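Rirnik Two-Arm Teaching Station

Home > Stations > Bench stations > Two-arm

The Rirnik two-arm station is a bench setup for teaching a pair of robot arms by remote control. An operator moves two hand controllers, the arms follow, and the station records the whole run. It is sold as a complete package with controllers, recorder, mounts and the Trestum recording software.

Starter task: pen case, two arms.

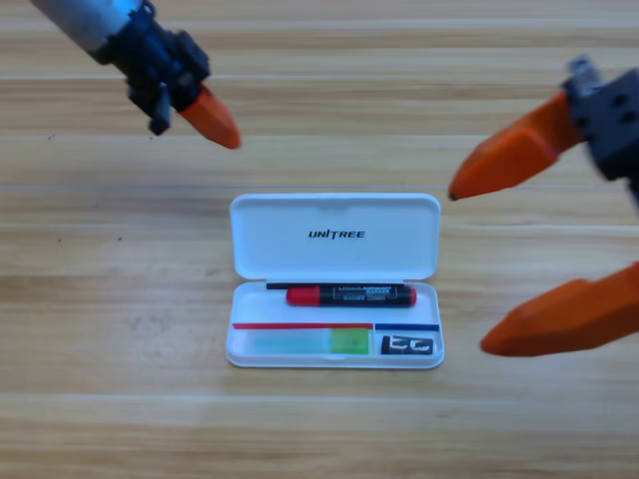
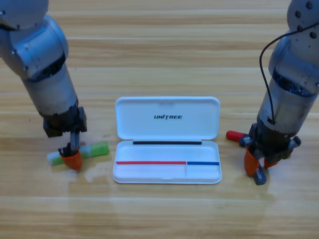
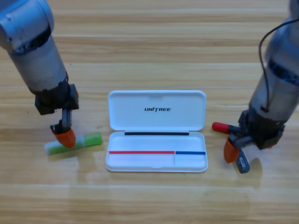
Chege: We bought ours in November for a packing job, and the first week went into learning to open the grippers wide enough before coming in on a part. After that the recordings were usable. I would tell new owners to spend time on the pen case task even if it has nothing to do with their product. Small round items punish a sloppy approach, and you find out early which of your operators rushes.

What is in the package

Two leader controllers with trigger grips
Two arm mounts for a bench or tabletop
Recorder unit with power supply
Fixed camera bracket and one camera
Spare finger pads, orange
Trestum software, one seat
Printed setup guide

Arms are not included. The station works with the arms on our compatibility list, and the adapter plates are ordered separately. Tell us the arm model when you order so the right plates go in the box.

How a task is taught

Set the objects out on the table and mark the start positions with tape if you want them repeated exactly. Press the pedal to start recording. Run the task with the controllers, then press the pedal again to stop. Bad runs can be thrown out from the pedal with a double press, so the operator does not have to let go of the controllers.

Each run is saved with the arm positions, the gripper opening and the camera video on one clock. Runs can be trimmed, labeled and sorted by operator or by task. Most customers move the objects a little between runs. The software can show the last start layout as a faint overlay to help with this.

Plan on short sessions. The default session timer is set to 20 minutes and can be changed under Operator Settings.

Specifications

Recommended table width: 180 cm
Controller cable length: 44 in
Longest single run: 802 seconds
Export: joint data and video, separate or combined
Part number: RK-802

Finger pads

Pads are a wear item. Change them when the tip is rounded over or the surface has gone shiny. Pads for the left and right arms are the same part. After a pad change, run the gripper zero routine before recording again, or the saved opening values will not match earlier runs.

Ordering and support

Stations ship from our Wernudham warehouse. Extra software seats, pedals and camera brackets can be added to an order at any time. Setup help by video call is included with every station and can be booked from the support page. For repairs, send the serial number from the underside of the recorder unit and a short note on what the station was doing when the fault came up.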